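How does a band get so LOUD? (and why it sounds different at the back)

Kids' Music Corner, posted 2020-12-14
by Ieva Jaunzems

Ever been to a concert? Inside a hall, or outside in a park? Then you know. It's loud. You feel the drum in your tummy. But a singer is just one person with one voice. So how does everybody hear her, even the kid way at the back on somebody's shoulders?

Quick answer: speakers. Longer answer: keep reading, it's good.

First, what is sound?

Sound is wiggling air. Hit a drum and the skin shakes. The skin pushes the air next to it, that air pushes the next bit of air, and on and on till it gets to your ear. Your eardrum shakes too. Your brain says "drum!" All super fast.

Big wiggle = loud. Small wiggle = quiet.
Fast wiggle = high note, like a whistle. Slow wiggle = low note, like a bass guitar.
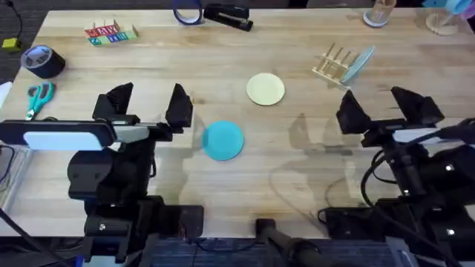
Drums are the easiest way to see how a band fits together. The big one on the floor is the bass drum, it goes boom. The snare goes crack. Then cymbals, round metal ones, up on stands. Want to lay out a pretend drum kit at home? Use flat round things, like the teal plate and the cream-yellow plate on the table here. One is your snare, one is your cymbal. Move them till both are easy to reach. Real drummers fuss over this for ages before a show.

What the microphone does

A microphone is a bit like an ear. The air wiggles go in and shake a tiny thin part inside. The mic turns the shaking into electricity. Down the cable it goes, to the mixing desk.

The mixing desk is that big board with all the sliders. The person who runs it is the sound engineer. I asked one, Arif Manurung, who did the sound at the Grallura park concert in July. He had 6 singers and 7 players that day. Every one of them wanted to be louder! His job is to say no nicely. 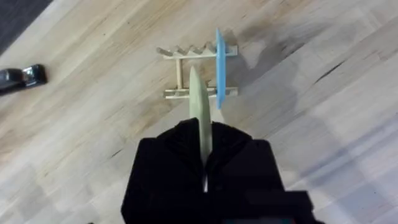

After the desk comes the amplifier. It makes the electricity much stronger. Then the speaker, wich is a microphone going backward, sort of. Electricity goes in, a paper or plastic cone shakes, air wiggles come out. Big ones this time.

Why is it different at the back?

Sound spreads out as it travels. So it gets quieter. It also takes time! In one second, sound goes about 327 meters in really cold air, and a bit more on a warm day. Light is way, way faster. So if you stand far from the stage, you see the stick hit the drum and THEN you hear it. Try it next time.

Look after your ears

Loud sound can hurt your ears and they don't grow back like a scraped knee. So:

Don't stand right by the speakers.
Wear ear defenders, the big headphone kind.
Take quiet breaks.
If your ears ring or hurt, tell a grown-up and move away.

Try this

Stretch a rubber band over an empty box. Pluck it. Now take it off the box, hold it tight and pluck again. Much quieter, right? The box shakes too and pushes a lot more air. Guitars do the same thing with there hollow bodies.

Next up: Roya Zamani on how a song gets written.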